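Leave the wooden fence where it is

In March our district will decide about the fence by the red path, the one I take to the Skoltitz stop. The proposal is to remove the timber and put metal panels from Tondel. I am against it, and I want to explain why without shouting. 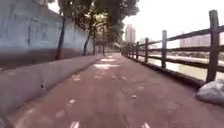
A fence tells a walker how fast to go. Metal panels are all the same, and the eye slides over them and becomes bored. Posts and rails give a rhythm, and you can look between them. We already have a hard side: the long grey ledge with the tall wall behind it, where the old graffiti is fading. I do not ask to paint that wall. I only ask that the other side stays soft – wood gets old in a way that people forgive.

My neighbor Laine Rozīte disagrees with me. She says that old timber needs care every year, and she is right. But the metal also needs care, and when one panel is bent, you must order a whole new one.

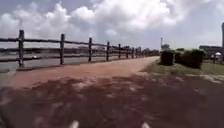 Would repairing the wood cost more than replacing it? The offer I have read asks 2120 for repairs to the worst 30 posts, and the price for metal is much higher.

I would spend the difference on the ground under our feet. The surface has cracks, and bicycles and baby carriages use it too. Brendan Mac Suibhne wrote to the district about this 13 months ago and he is still waiting for a reply.
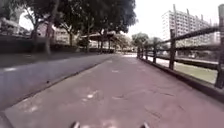
The red path, with the asphalt strip on the left and the fence on the right.

Letters are accepted at the Skirby office until the decision. Mine is already there, two pages, by hand.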